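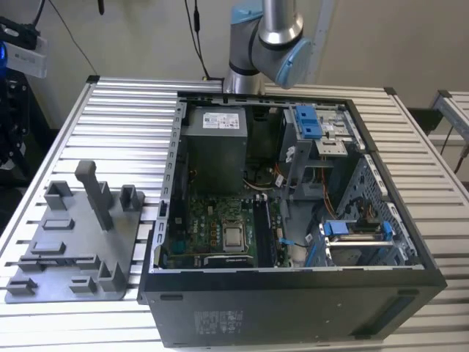

Home | Ask | Browse | Log in

Old PC shuts off after 10 mins

Print this page | E-mail to a friend

Had the side off to clean it and put the cooler back on. Now it cuts out after 10 minutes, sometimes less. Fans spin up loud first. Do I need new paste?
pearce419

Yes. Wipe teh old stuff off, pea sized blob, screw down corner to corner. Check the fan lead too - easy to forget.
Dulis

mine did that, got a new one
wumura_4

Contact us | © Clarico Help | Back to top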